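Stolteo 职业培训中心
零售与仓储整理课程 讲义
第四单元 托盘包装商品的台面整理与标签核对

任课教师:Miroslava Didenko
适用对象:三月班学员
总分:80分(平时作业不计入)

一、本单元的教学目的

浅托盘包装在食品、日用品及小型零件的陈列与分拣中使用广泛。此类包装重量轻、边沿低,标签多贴于盒面或以印刷卡片形式置于盒内,整理时容易出现朝向不一、标签漏检、前后批次混放等情况。学员完成本单元后,应能独立清理工作台面,按规定摆放托盘,并准确填写标签核对表。

本单元沿用第三单元的术语。“长边”指托盘较长的一侧,“短边”指较短的一侧;“盒沿”指托盘四周高出内底的部分;“标签面”指印有商品文字的一面。作业报告中请统一使用上述名称,不得自行改用“正面”“背面”等说法。

二、台面准备

实训室统一使用素色无图案的台面。操作前须将与本次任务无关的物品移至台下或侧架,并用干布擦拭。台面中部应留作操作区,待整理的托盘一律先靠一侧放置,核对完毕后再移入周转箱。

光线对标签核对的影响常被低估。灯具位于操作者背后时,身体与手臂的投影会落在台面上,细小文字更难辨认。学员应在开始前调整站位,使标签面受光均匀。若仍不能看清,可将托盘取至台前灯下核对,再放回原位。

三、托盘的摆放

托盘从进货箱中取出后,先放在操作区外侧,此时不要求对齐。取放时手指应托住盒底两侧,避免单手捏住盒沿。浅托盘的盒沿较薄,单侧受力后圆角处易产生折痕,折痕虽不影响内容物,但在陈列时按次品处理。

进入正式摆放阶段后,托盘长边须与台面侧边平行。初学者常凭目测摆放,托盘略有倾斜而不自知;一排之中只要有一件偏斜,后续各件便会随之偏移。因此第一件的位置最为重要,应以台面侧边为准反复校正。

标签的方向另作要求。托盘长边与操作者视线同向时,盒内标签的文字可能横置,直接阅读较为吃力。遇此情形,应转动整个托盘进行阅读,不得将标签从盒内抽出或掀起。阅读完毕后,托盘恢复原来的朝向。
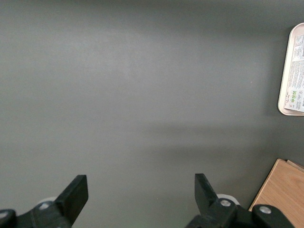
四、标签核对

1. 先核对品名与规格,再核对批号,最后核对日期。次序不得颠倒。

2. 文字模糊、过小或被遮挡时,在核对表相应栏内填写“不可辨”,不得依据相邻商品推断。Dovia 与 Geerts 两个系列的实训样品外形相近,历届学员在此处失分较多。

3. 标签边缘与盒沿不平行的,如不影响阅读,记为“轻微偏斜”,予以放行;标签翘起或覆盖盒沿的,单独放置并交教师处理。

4. 每核对10件,暂停一次,将已填写的表格与实物对照后方可继续。

5. 核对表由操作者与复核者分别签名。两人意见不一致时,保留双方记录,不得涂改。

五、课堂练习

学员两人一组,由Themis Psarras老师分发样品。每组在规定时间内完成16件托盘的摆放与核对,操作者与复核者中途互换一次。练习所用样品均来自Norbridge实训库,课后须按原箱归还,箱盖上的编号朝外。

练习结束后,每组提交核对表一份,并附300字以内的书面说明,内容包括:本组采用的摆放次序、标记为“不可辨”的项目及处理方法、两人意见不一致之处。说明可手写,字迹须清晰。

六、评分办法

摆放整齐度、核对准确率及书面说明分别计分,细则见教室公告栏。擅自抽出标签者,该件不得分。台面未在结束后恢复整洁的小组,由教师酌情扣分。

七、课前阅读

Paraskevi Rallis编《小件商品整理手册》第二章;Thanasis Deligiannis所作课堂笔记中“浅盘与深盘的区别”一节。两份材料均可在资料室借阅,当日归还。

有关补课及缺勤的事宜,请与教务处Athina Andreadis联系。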